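Notebook, suturing policy, wrist cam branch
July, started 9:40 am

Picking up from the Keltbridge run. Question for today: does the wrist view alone carry enough to pick the regrasp point on the needle, or do we still need the endoscope feed in there. Selim Bozkurt thinks wrist only is fine once the thread is out of the way. I think the thread is never out of the way. So we test with thread.

Setup same as last time except where noted. Pink pad, black braided, curved needle, teleop demos from both of us. Retrained overnight with the thread mask as an extra input channel (Lusix labeler, hand fixed where it lost the thread against shadow). Control is the old checkpoint, no mask.

Changed:
- wrist cam exposure locked, was auto before and it pumped every time the jaws came close
- crop moved up so the jaws sit nearer the middle
- action chunk back to 16, the longer one overshot on the pull-through
- gripper close threshold unchanged, do NOT touch, Selim spent a whole afternoon on it

Needle handling. This is the part I worry about. Needle held in the jaws, thread running up to the eye, second strand coming in flat from the left, and then the big loop out on the right. Mask has to say which bit of black is attached to the needle and which is just lying there. Old cut ends and finished knots are the same black as the live thread, so the color tells you nothing.

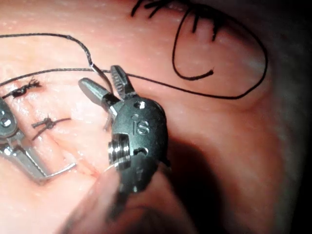

Block A, regrasp

Mask policy vs control, alternating, same start pose. Scored from the logs and not by eye this time.

First few were ugly for both. Control goes for the loop. It has done this since the Bratu pads, it sees a bright patch with a dark curve around it and treats the curve as needle. Mask version goes for the needle but hesitates, small back and forth at the wrist, then commits. Hesitation up to 4 seconds in the worst one. Not a fail by our rules but it looks bad and it would drive a surgeon nuts.

Tried turning the smoothing up. Hesitation shorter, final approach sloppier. Put it back.

Mask 75 percent on regrasp for the block. Control I stopped early, it kept dragging the loop and I didn't want to lose the pad. So no fair number for control, write it down as stopped, don't let anybody put it in the table as a percent.

Block B, thread handling after the bite

Closer in now, thread clamped in the jaws, wraps sitting down at the jaw base. Here the wrist cam is at its worst becuase the instrument body takes up the middle of everything. The other instrument only shows up at the corner, so the policy has to guess at its tip from a bit of jaw. Proprioception should cover that. Check that the left arm joint states really are in the observation vector, I have a bad feeling about the config merge.

Ok checked. They were in, but scaled wrong (old stats file from Skeltberg). Fixed, reran.

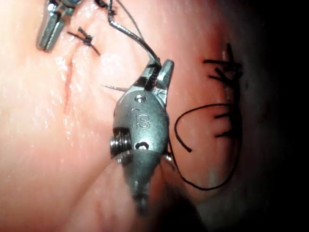 Difference is bigger than I expected from a stats file. Left/right coordination error down a lot on the same start poses, and the tail pull stops earlier instead of yanking. Annoying part: block A was run with the bad stats too. So the 75 is with broken scaling and has to be redone before we quote it anywhere.

Mask still trips on two things. One, crossings, where old tails pile up on top of each other in a dense patch, it merges them into one blob and the blob leaks into the live thread if the loop passes near. Two, shine. Where the light comes off the strand it goes gray and the mask breaks there, then you get two short threads and the policy picks whichever is closer.

Ideas, cheap ones first:
1. train with random gaps in the mask so it stops caring about breaks
2. keep the mask from the last 3 frames and union them
3. label dead thread as its own class (slow, hours of labeling, but prob the right answer)

Selim wants 3. I want to try 2 before lunch as its ten lines of code.

1:15 pm. Union helps with the shine gaps. Makes the crossings worse, as you'd expect. Smears when the wrist moves quickly. Keeping it behind a flag, off by default.

To do
- rerun block A with right stats, both policies, fresh pad
- delete the Skeltberg stats file from the shared config so it can't get merged again
- ask Selim for his dead thread label set, he says he has part of it from spring
- longer start poses with the loop on the left, everything so far has it on the right and I dont trust that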